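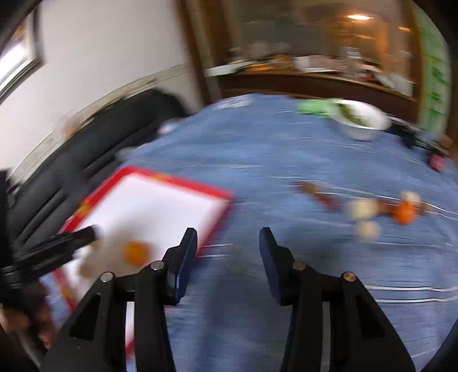 Lesezeit: 2 Minuten

Start Stars TV & Streaming Royals Podcast

Die große Beichte, Folge vier

Am Freitag, 3. August, stellte der Streamingdienst Astow die vierte Folge von »Plultdale« online, und am selben Abend wusste jedes Klatschportal, was man davon zu halten hatte: mutig, schonungslos, ein Wendepunkt. Eine der Hausbewohnerinnen gesteht unter Tränen, dass ihre Verlobung abgesprochen war. Der Verlobte schweigt. Werbepause.

Man darf da ruhig nachfragen. Abgesprochen mit wem? Die Produktionsfirma Charbonneau lässt mitteilen, sie habe »zu keinem Zeitpunkt Einfluss auf private Entscheidungen genommen«. Wer sechs Menschen in ein Haus am See setzt und ihnen vertraglich verbietet, ohne Kamera zu telefonieren, hat einen recht engen Begriff von Einfluss.

Merkwürdig ist auch der Zeitpunkt. Zwei Tage vor der Ausstrahlung kursierten die entscheidenden Sätze bereits als angebliches Leck, fehlerfrei abgetippt und mit Zeitangaben versehen. Die Agentur Aser, die einen Teil der Besetzung vertritt, zeigte sich entsetzt und verschickte ihr Entsetzen gleich mit druckfähigen Porträts.

Vielleicht stimmt ja alles. Vielleicht war die Verlobung erfunden und die Reue echt. Prüfen lässt es sich nicht, denn das Rohmaterial liegt bei genau der Firma, die am Streit darüber verdient. Astow nennt keine Abrufzahlen, spricht aber von einem »außergewöhnlichen Echo«. Eine Sondersendung zur Aussprache ist noch für August angekündigt. Der Verlobte hat zugesagt.

27 Kommentare | Teilen | Merken

Kontakt | Impressum | Datenschutz | Nach oben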